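Duslow
@duslow
July 30, 2021

Thread on whether machines can do chores yet. Household ones and small shop-floor ones. Short version: some, under conditions. Longer version follows.

A definition first. By "do a chore" I mean start it, finish it and leave the place no worse, with no person standing by. If someone has to reset the thing between goes, the person is doing the chore and the machine is helping.

By that test the dishwasher is still the best household robot ever sold. It works because we agreed to load it. The loading is the hard part and we kept it for ourselves.

Same with the washing machine. Sorting, checking pockets, moving wet cloth from drum to line, folding: all ours. The bit we handed over is the bit that happens inside a closed drum with known walls.

Floor vacuums are the next rung up. Mine is a Hattar, bought in April. It cleans the hall and kitchen well. It has also eaten a phone lead, a sock and the fringe of a rug. I now tidy the floor before it goes out, which takes longer than sweeping the hall did.

I logged it anyway. 429 runs' worth of data pooled from my own unit and two colleagues' units of the same model. The log records a stop whenever a person had to walk over and do something. Cables were the most common cause, then thresholds.

Now shop floors. We run a small packing and returns unit, and the question I get from the owner is always "can it do the bins". Meaning: sort the mixed waste that comes off the benches into glass, plastic and metal.

Sorting waste sounds easier than folding cloth, and in one way it is. The items are mostly stiff and you do not care if they get scratched. You only need to pick up, decide, put down.

Deciding is largely solved for clean items in good light. A decent camera and an ordinary trained model will tell a bottle from a can. Where it goes wrong is clear plastic, because you see the bench through it, and anything so flattened that its outline no longer means much.

Picking up is the part that costs money. A whole can has a shape you can plan for. A crushed one has a different shape every time, and the good place to grip it might be underneath.

Suction is popular here and I see why. It is quick and cheap. It does badly on ribbed bottles and crumpled metal, where the cup cannot seal. Fingers cope better and are slower.

Putting down gets ignored in most write-ups. A rigid tub with a wide mouth forgives a lot. A soft-sided basket moves if you catch the edge, and then every position you stored for it is wrong until something looks again.
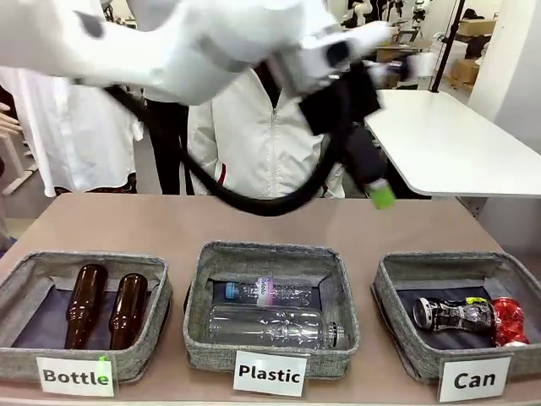
Cycle time next. The trial arm we had quoted for, a Flurketti, was listed at 6 seconds per pick for loose items. A person at our bench does it in less than half that while talking to someone else.

Slow is not fatal. A slow machine that runs overnight is fine if it needs no help. One stop at two in the morning and the bench is full until the first shift, so the figure I want is picks between stops. Very few suppliers print it.

I asked Skukgate for theirs. Credit to them, they sent it: 2,590 picks in the test, with the stops listed by cause. Most were double picks or items rolling out of reach. They also said all items were rinsed and dry, which ours never are.

Residue matters more than you would think. A sticky bottle stays on the finger when it opens. Labels peel and hang. Liquid left inside shifts the weight halfway through the move – the arm does not spill much, but the grip has to be firmer than planned.

So where I have got to, per chore, as of now:

Washing up: machine, with a person loading.
Floors: machine, if you keep them clear.
Folding: person. The demos are good and slow.
Sorting clean, spaced-out recycling: machine, nearly.
Sorting what is really in our bins: person.

The gap between those last two is spacing, dirt and piles. Give an arm a few items laid apart on a flat surface and it will look competent. Tip a sack out in front of it and you have a different problem.

My advice to the owner was to wait, and to spend a little on a shaker table and better bin labels in the meantime. Both help the people doing it today and both would be needed for an arm anyway.

We will look again when a supplier will run 3 full shifts on our own waste, unrinsed, with the stop log shared. I have asked two. One has said yes in principle – no dates yet.

Replies open. If you have stop logs from a real site I would like to see them, any format.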